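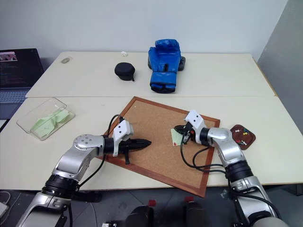

Framed cork board, with a pale green card and a tray of mixed push pins.

About Kengate

Kengate supplies pin boards, card stock and fixings to schools, clinics and small offices. We work from a single unit at Urel, where boards are cut, framed, checked and packed.

What we make

Our standard board is a sheet of fine-grain cork bonded to a rigid backing and set in a timber frame. The largest size we keep in stock is 1000 mm by 800 mm. Other sizes are made to order, normally within 18 working days. Frames can be supplied in natural, white or reddish-brown finish. Backings are drilled for wall fixing before dispatch.

Cards are sold in pale colours so that handwriting and red marking stay legible at a distance. Push pins are supplied in mixed colours. We recommend an open tray with rounded corners for storage, kept beside the board and well away from the floor.

Boards for shared rooms

The Danladi range is intended for rooms where notices change daily. It uses a denser cork, which closes better after a pin is removed. The Hililness range is lighter and can be laid flat on a table for planning work or hung afterwards.

Who we are

The company was set up by Nnamdi Adeleke, a joiner by training, who still approves each new frame profile. We currently supply 37 schools on yearly contracts, renewed each April.

Replacement pins, cards and wall fixings can be ordered separately. Please quote the board size when ordering fixings.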